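Open day at the Skimholm housing estate

Posted November 29, 2019

The defence housing estate at Skimholm opened its gates to the public for the first time since the rebuild started, and I went along with a notebook. The estate sits on the eastern side of the base, behind a row of she-oaks and a chain-link fence, and houses families of serving members who are posted there for two or three years at a time. I have been writing about tenancy matters for this site since March, mostly about private rentals, and wanted to see how the service side handles repairs.

Getting in took longer than I expected. Parking was on the old parade ground and a shuttle bus ran from there to the community centre every fifteen minutes. You needed photo ID at the gate and again at the centre. People who had registered online had a lanyard waiting. Those who hadn't filled in a form on a clipboard and were let through after a phone call.

The welcome

The centre is a long single-storey building with a kitchen at one end and a hall at the other. Rehema Lukumay, the estate manager, spoke first. She has been in the job eighteen months and came from community housing. She said the estate has 200 houses, that 65 of them were still waiting for bathroom work, and that she did not expect to finish those before winter. She did not dress this up. A woman near the front asked why the number had been lower in the last newsletter, and the answer was that the newsletter had left out houses where the work had started and stopped.

The maintenance contractor is Kemel, which took over the contract from Sandhu last year. Both names came up a lot during the day. Several tenants told me jobs logged under Sandhu were never carried across and had to be reported again. Kemel's people said they had been handed a list of 931 open jobs at changeover and had spent the first two months working out which were duplicates. Both accounts can be true, and from what I heard in the queue for tea they probably are.

The houses

We were split into groups and walked around in a loop. Three houses were open, all of them vacant between postings.

The first was a three-bedroom brick veneer from the seventies that had been fully redone. New kitchen, new wiring, exhaust fans ducted to the outside instead of into the roof space. The ducting matters. A lot of the mould complaints on estates of this age come down to fans that pump wet air into the ceiling, where it condenses and comes back down through the plaster. The guide, a site supervisor with Kemel, pulled the manhole cover aside so people could look up with a torch. The insulation was new and the duct ran straight to an eave vent.

The second house had been partly done. The bathroom was finished but the laundry still had its old floor, with a soft patch near the trough. The supervisor said the subfloor would be replaced before anyone moved in. A man in my group, who lives in the same street, said his laundry had the same patch and that he had been told it was cosmetic. The supervisor wrote down his address.

The third had not been touched. I was glad they included it. There was black spotting along the cornice in the back bedroom and a smell you noticed from the hallway. The window frames were the original aluminium sliders with no drainage holes that I could find. A card on the kitchen bench gave the start date as "to be confirmed".

Nobody in the group could say how long it had been vacant, and the supervisor didn't have the file with him.

How repairs are reported

Back at the centre there was a session on the reporting system, which runs through a phone line and a website called Drullton. Tenants enter the fault, add photos, and get a reference number. Urgent jobs (no hot water, gas smell, sewage, exposed wiring) are supposed to be attended within a day. Everything else goes into a queue.

The weak point, according to most of the questions, is what happens after the first visit. A tradesperson attends, decides the job needs a different trade, and closes the ticket. The tenant then has to open a new one. Rehema Lukumay said this was being changed so that a ticket stays open until the tenant signs it off. She gave no date. She did say tenants can already ask for a ticket to be reopened by quoting the old number, and a few people wrote that down as if it were news to them.

There was also a discussion about mould testing. At the moment a test is ordered only if the inspector thinks it is warranted. Tenants wanted to be able to ask for one themselves. A spouse who has moved six times in eleven years said she now buys her own moisture meter and takes readings on the day she gets the keys, with photos, and emails them to herself. It seemed like a sensible habit for any renter.

The training rooms

After lunch we were taken across to the education building, which offers short courses to partners and older teenagers on the estate. The idea is that people who move every couple of years can pick up a certificate they can finish somewhere else. Courses at the moment are in bookkeeping, aged care, and electronics and computer repair. Enrolment is free for partners, and there is child care in the next room on Tuesdays and Thursdays.

I spoke to a student who had done the first bookkeeping unit at her last posting and was halfway through the second. Her results had transferred without any trouble. Her furniture had taken longer. 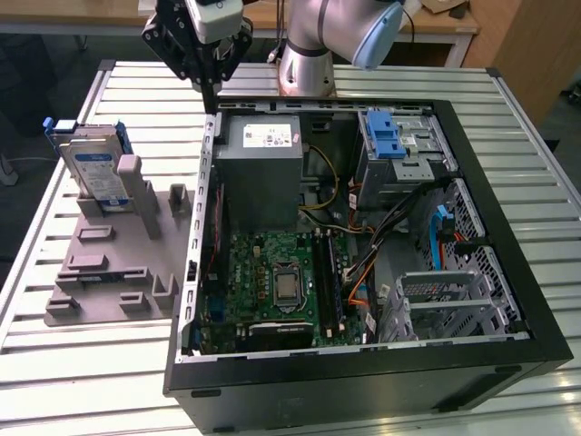

The tenants' association

The last part of the day belonged to the tenants' own association. Dušan Todorova has chaired it for two years. He is a retired sergeant whose daughter and son-in-law live on the estate, and he does most of the paperwork.

The association surveyed residents over winter. Its main findings were handed out on a single sheet. More than half of those who replied had reported mould or damp at least once. Many had stopped reporting it. The reasons given were that nothing came of it, that they were about to be posted elsewhere anyway, or that they were worried a complaint would get back to the member's unit. The manager said from the floor that complaints are not shared with units. Mr Todorova said he accepted that was the policy, but families still believed otherwise and it would help to have it in writing on the form.

He also raised the question of costs. A family who had to move out for three weeks while their ceiling was replaced had spent some $800 on meals and laundry before the allowance came through. The association wants that money paid up front. Kemel's representative said it was not the contractor's decision, which is correct, and the manager said she would take it up the line.

What I would like to know

I left with a few things unanswered. I asked for the average time to close a non-urgent job and was told the figure would be sent to me. I asked whether inspection reports are given to incoming families and was told a summary is. The full report has to be requested, and several tenants sitting near me did not know it existed. If you are moving into one of these houses, ask for it by name before you sign the condition report.

I also asked if the third house had been occupied in its present state. The answer was that records for the earlier contract are incomplete.

Practical notes

The next open day has not been set. The association meets in the community centre hall on the first Wednesday of the month at 7 pm, and residents' guests can attend if they are signed in at the gate. Bring photo ID. The shuttle bus does not run in the evening, so allow ten minutes to walk from the parade ground. Tea is provided and there is a ramp at the kitchen end.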